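Tomoana College Robotics Club Opens Autumn Season With Cloth Folding Project

FOR IMMEDIATE RELEASE

5 June 2018

The robotics club at Tomoana College will spend the coming season on a single household job: folding small cloths. The club announced the project today together with its two supporting firms, Alard and Grulgate, and opened sign-up to students in all years.

The project is named Lotov. It will run through the end of October, when the club plans to show its work at an open evening on campus. The work is split between four student teams. Each team has its own part of the problem and its own bench time, and all of them share the same set of notes and recordings.

"We wanted a task that everyone in the club already knows how to do with their own hands," said Rainer Voß, who teaches the mechatronics course at the college and supervises the club. "A student can fold a towel without thinking. Then they pick up a gripper and try it again, and they have to think about every part of it. Where do I grab? How hard? Which corner goes first? Those are the questions we want them to write down."

In past years the club has built wheeled robots for line-following and maze events. Those machines dealt with walls, floors and painted lines, which stay where they are put. Cloth changes shape whenever it is touched, and it rarely lands the same way twice. The club decided in the spring that this made it a good subject for a longer project, and the members voted to skip the maze event this year in order to make room for it.

Students begin with hand-held grippers. They work the fingers themselves and carry out the fold from start to finish, which lets a new member take part on the first day without writing any code. The practice setup is kept simple: a tray, small microfiber cloths and whatever flat surface is on hand. Teams are encouraged to practice in ordinary rooms as well as in the lab, with normal furniture nearby and normal light from the windows.

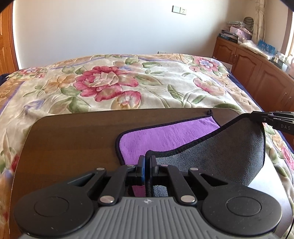
Most of the early sessions go to one skill, which is taking hold of a single layer. A gripper that closes too low picks up the cloth underneath as well, and one that closes too high misses the edge or lets it slip. Students practice pinching close to the border, lifting one side, and laying it down so that the edges meet. When a fold goes wrong they leave the recording in the set, mark it as a failed attempt and note what happened.

The second skill is working with two grippers at once. One holds the cloth in place while the other moves a corner across. The club allows this to be done either by one student with a gripper in each hand or by two students working side by side. Voß said the pairs usually struggle at first.

"They pull against each other," he said. "After a few sessions they start talking less and watching the cloth more, and it gets better. I would like them to be able to explain what changed. That is a hard thing to put into words, and they will need it when they write the control program."

The first team looks after the grippers, including the finger pads, the linkages and the cables. The second team plans the practice sessions and keeps the list of cloths, surfaces and rooms. The third sorts and labels the recordings. The fourth writes the software that will run on the club's tabletop arms later in the season. Members may change teams at the midpoint of the project, and first-year students are asked to spend time with at least two of them.

Alard is supplying spare parts and has opened its workshop to the gripper team for repairs that cannot be done at the college. Grulgate is lending storage equipment for the recordings and will send an engineer to review the students' labeling rules before the software work begins. Neither firm will own the results. The club will keep the recordings and plans to share them with other school clubs that ask for them.

For the open evening in October, the club has set a modest goal. The arms should be able to pick up a small cloth lying flat on a tray, fold it in half and then fold it in half again. Visitors will be able to try the same job with the hand-held grippers. The teams will also put out their session notes, including the ones from sessions where very little worked.

If the arms are not ready by then, the evening will go ahead with the hand-held part and a talk by the software team on what is still missing. "I have told them that a clear report on an unfinished machine is good work," Voß said. "I will grade it the same way."

Students who take the mechatronics course can count the project toward their practical credit. Those from other courses are welcome and do not need earlier experience with electronics or programming. Members are expected to attend one practice session a week and to add their own notes after each session.

Sign-up forms are available at the front desk of the college and in the mechatronics lab. Teachers at other schools who would like to use the session plans can write to the club through the college office.

About the club

The Tomoana College Robotics Club is a student club open to everyone enrolled at the college. It meets in the mechatronics lab during term and is supervised by Rainer Voß.

Press contact

Rainer Voß, Mechatronics, Tomoana College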